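Podwood Computer Reuse: spring progress report to the Vesis Fund

Hello all, and thanks again for the second instalment, which landed in March. We've now had 144 towers in through the door and 91 have been opened up and checked over. The Oron workstations take longest (so many slots!) but they're lovely solid things. 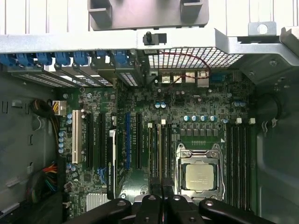
Graphics cards stay in unless they fail the test. Spend so far is £1439, mostly on thermal paste, coin cells and a new bench lamp.

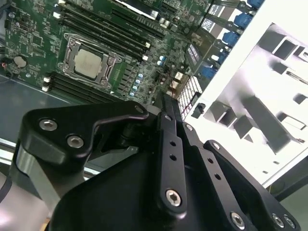 Processor in its socket, memory slots empty.

Memory is still our bottleneck. Kälin promised us a box of mixed sticks and we've had roughly 70, so sorting those by size has eaten a few evenings.

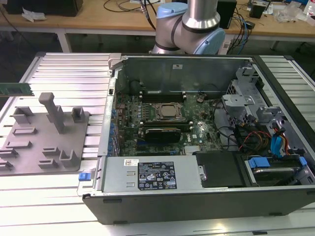 We've also written up the checking order on one sheet, so new people can get going without hovering at someone's elbow.

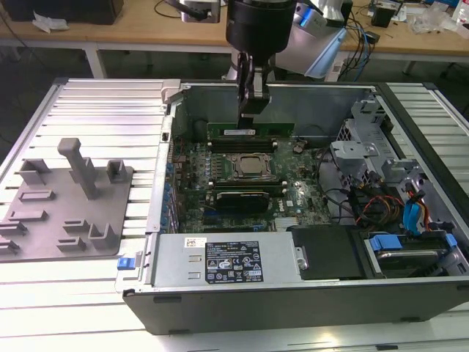 Next quarter is all about refitting. We'll do memory first, then drives. The blue plastic rails on the hard drives are a joy, and I'd happily take more cases like that. Coolers go on last, and I'll send the final tally in June.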